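Home | Units | Timetable | Readings | Staff | Log in

This site uses cookies to keep you signed in. Accept | Manage settings

Pharmacology 2 – Lecture 9
Oral absorption and the effect of food
Lecturer: Kane Ormsby. Tutorials: Lachlan Tawhiri, Ngata Building.
Notes revised 5/11/24

1. Terms

Bioavailability (F) is the fraction of an administered dose that reaches the systemic circulation unchanged. For an oral dose it is the product of three fractions: the fraction absorbed into the gut wall (Fa), the fraction escaping metabolism in the wall (Fg) and the fraction escaping hepatic extraction (Fh).

F = Fa × Fg × Fh

A low F does not identify which step is responsible. Compare a poorly soluble compound (low Fa) with a high-extraction compound such as propranolol (low Fh).
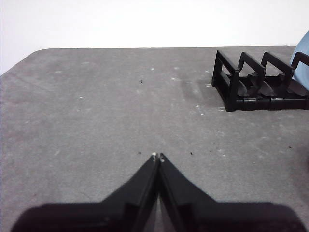
Dissolution precedes absorption for any solid dosage form. The rate depends on particle surface area, the solubility of the drug at local pH and the thickness of the diffusion layer (Noyes–Whitney). Weak bases dissolve readily in the fasted stomach and may precipitate on entering the duodenum.

2. Gastric emptying

Most absorption occurs in the small intestine, so gastric emptying often controls Tmax. Solids and energy-dense meals empty slowly; water on an empty stomach empties quickly. Delayed emptying lowers Cmax and lengthens Tmax but may leave AUC unchanged. 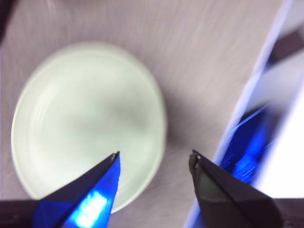

The fasted arm of a food-effect study is defined by time since the last meal, normally an overnight fast. The fed arm is defined by what is eaten and how quickly. Record the portion consumed, including anything left over. A shallow plate with a raised lip, like the pale green one shown, is adequate for solid items, but liquids should be measured and recorded separately. The dose is given with a fixed volume of water in both arms.

3. Transporters and fruit

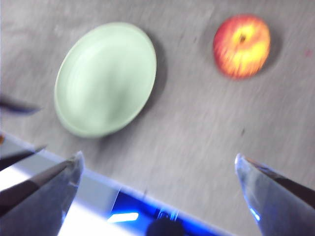

Intestinal uptake of some drugs depends on OATP2B1. Fexofenadine is the standard teaching case: apple, orange and grapefruit juices all reduce its exposure. Grapefruit also inactivates intestinal CYP3A4, a separate mechanism which raises exposure to felodipine and several statins. Most of the evidence concerns juice, and it should not be extended to a whole apple, such as the red and yellow one beside the plate, without data on volume and concentration. Diet records must therefore give the form of the fruit as well as its name.

4. Worked problem

Cumovine is the hypothetical weak base used in this unit. Oral F is 46% fasted. Assume Fg = 1 and Fh = 0.5.

(a) Calculate Fa.
(b) Fed-state AUC is unchanged and Tmax is longer. State the most likely cause.

Answers: (a) 0.92. (b) Delayed gastric emptying.

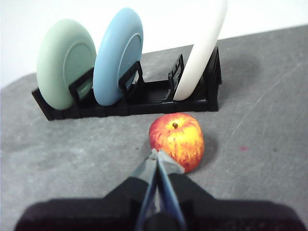 Plates in a rack, with an apple in front.

5. Before the tutorial

Read the Harnoteck and Nalmont data sheets and bring both AUC tables – they are needed for the fed/fasted ratio.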